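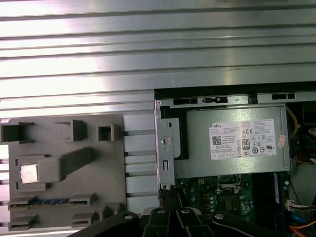

Desktop Assembly Bench, Pridcombe Workshop
Gallery by Valter Kvam
Filed under: Benches and Fixtures

The bench at Pridcombe is used for building and stripping desktop computers, one unit at a time. The work surface is ribbed aluminum. The computer lies on its side with the side panel removed, and the small parts wait next to it in a gray plastic fixture tray. The tray is the Sulance pattern, second revision. This page covers the surface, the tray, the chassis position and the order of work, with notes under each heading. It replaces the older Wemis bench page, which described a flat board and a rubber mat.

Surface

The aluminum is extruded profile laid side by side, with the grooves running the long way. Papadopoulos cut it to length and deburred the ends. Fixtures can be shifted along the grooves without drilling.

Small screws will go into the grooves. A plastic pick gets them out again. Magnetic pickup works on the steel ones only, and the brass standoffs have to be lifted by hand.

Bare metal conducts. No board is powered while it is touching the surface, and loose boards go on a foam sheet first. The bench is bonded to the same ground point as the wrist strap.

Glare

Under the overhead lamps the ridges go almost white, and the black rim of a chassis looks darker than it is. A lower lamp from the side is better for reading part numbers. The overhead lamps stay on for everything else.

Tray, general

Molded gray plastic, flat, with rounded corners. Pockets and slots stand up from the plate, so a part can be gripped at its edges. The first revision had the pockets sunk flush and parts had to be tipped out of it, which was hard on memory contacts.

The tray sits beside the chassis with a strip of bare rail between them. Keep that strip clear. It is where the side of the hand rests when a part is being lifted across.

Tray, square pockets

The pockets along the top edge differ in size. The tall open-sided one is the most useful of the group, as a part can be slid out of it sideways. The smaller cup is deep enough that it looks empty when it is not. Check it with a fingertip before the tray is put away.

Tray, angled bar

The diagonal bar ends in a raised block. It splits the middle of the tray and acts as a stop for the wrist when reaching for the recess next to it. Some builders here find it in the way. It can't be removed from this revision — it is part of the molding.

Processor recess

A rectangular recess just left of the bar. A processor goes in with the metal lid up and the contact side down, clear of the floor of the recess. Lift it by two opposite edges. If there is old thermal compound on the lid, clean it before it goes in the tray, not after. Compound on gray plastic is hard to see and transfers to the next part.

Fit is close. A lid that rocks in the recess usually has a burr of dried compound along one edge.

Memory slot

The long horizontal slot has raised end blocks and takes a memory module on its edge. The end blocks keep the module from sliding lengthwise. Modules are handled by the ends and the contacts are left alone.

One module per slot. Stacking a second one behind the first was tried on the Wemis bench and it bent a clip on the way out.

Smaller slots

Two more slots sit below the long one, shallow, with raised walls. They have no fixed use. Here they hold whichever short cards or covers the current build calls for. Write the contents on the job card if they are left overnight.

Chassis position

The chassis lies on its side, open side up, to the right of the tray. Before the panel comes off, check that the case is flat on the ridges and doesn't rock. Cases with molded feet on the side need a strip of cork under the low edge.

The panel is stored standing behind the bench with its screws taped to the inside face. Do not lay it on the aluminum. The ridges mark the paint.

Chassis rim

The black rim has rectangular slots along it, which locate the tabs on the panel on most cases of this type. Bent tabs are the usual cause of a panel that will not close. Look along the rim with the side lamp before forcing anything. The slots are also handy as a visual reference when setting the case parallel to the rails.

Brackets

Plain metal brackets inside the case are left in place unless the job card says otherwise. The edges can be sharp, so run cables last and keep them off any cut edge. Bracket screws get finger tight first, then a quarter turn with the driver.

Order of work

Strap on. Chassis down, panel off. Tray loaded from the job card, left to right. Processor first, then memory, then whatever is in the smaller slots. The cooler is brought over from the side shelf and never sits in the tray.

For a strip-down the order is reversed, and each part goes back to the pocket it would have come from. A tray that is full at the end of a strip-down is checked against the card before it leaves the bench.

Measured notes

Slack between the memory end blocks with a standard module fitted: 2 mm.
Strip of bare rail between tray and chassis, minimum: 5 cm.
Time allowed for processor and memory on a routine build: 20 minutes.
Builds logged on this bench up to the end of March: 1,011.

The time allowance includes loading the tray. It does not include cleaning, and it does not include cases that arrive with the wrong standoffs fitted.

Care

Wipe the tray with isopropyl alcohol on a lint-free cloth. No solvents stronger than that; an earlier tray went cloudy and then cracked at a slot wall. The grooves are brushed out at the end of each shift, always toward the open end of the bench. Compressed air only moves the debris into the chassis.

Pending

A third revision of the tray is drawn up with a shorter bar and a light-colored floor in the small cup. Hole positions for a cable hook at the back of the bench are marked but not drilled. Corrections to the measured notes go to Kvam at the Pridcombe bench office, with the job number.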